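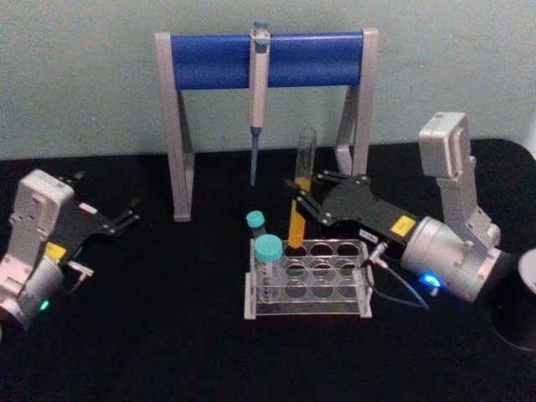 Vichien Prasertsri wrote to us last week that he still doesn't sleep properly when it rains, and that he'd like to know, before the spring thaw, whether the slope behind Staltuvard Road is going to stay where it is.

We've had a good many letters like his, and I'm glad to say that your grant is letting us give people better answers than we could in June. The drainage trench along the upper terrace is finished (a bit later than we'd hoped, the ground being what it is up there), and 7 of the 8 monitoring wells are in. The last one had to be moved after the drillers hit a boulder, and Adomaitis expects to have it done once the access track is firm enough for the rig.

On the housing side, 20 households have gone home with the town's blessing. Another 4 are still in rented places in Brasis, and we've kept up their rent top-ups and the storage costs, with a little extra for winter heating. It has been a long haul for them, and they've been very patient with our forms!

Spending is roughly where we said it would be, apart from gravel, which cost more than quoted. We'd like to move the unspent travel money across to cover it, if Grorkero is agreeable, and I'll send the revised budget sheet separately.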